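Week 5 handout: How a small parliament makes a statement
Tutor: Sigita Dzene

Reading for this week: Tilwood reader, chapters 4 and 5. Bring your notes on chapter 4, as we will start with the difference between a statement, a motion and a resolution.

1. Who is speaking
A government speaks through its ministers. A legislature has no single voice, so it needs a procedure. In most small chambers the presiding member circulates a draft, party groups propose changes, and the final text goes out in the name of the whole house. A motion is debated and voted on. A statement often is not, and may carry no record of who objected.

2. Case: the Nandley assembly
Nandley passed a motion on a conflict between two neighbouring states. The first draft ran to 711 words and the adopted text to 508. Compare the two in the reader and mark what was removed. Look closely at paragraph three, where "condemns" became "deplores", and at the cut reference to sanctions.

3. Neutrality
Rebane had a long-standing policy of neutrality and its assembly said nothing for several weeks. A petition with 1,010 signatures asked it to take a position. The presiding member replied that humanitarian aid was within the assembly's powers and foreign policy was not. Is that a legal argument or a political one?

4. Terms
Solidarity: support expressed in words, with no duty attached.
Recognition: a formal act, normally left to the executive.
Good offices: an offer to host or carry messages between parties.
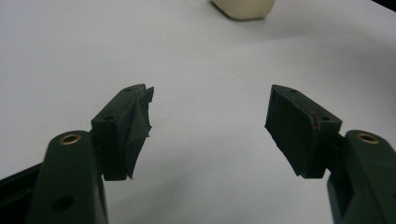
Green gripper fingers over a white tabletop.

5. For the tutorial
Write a statement of up to 124 words for the Wudetti assembly, using the background sheet on page 6. Label each sentence as fact, judgement or commitment. Drafts are due in April, before the second tutorial. Late drafts will be read but not marked.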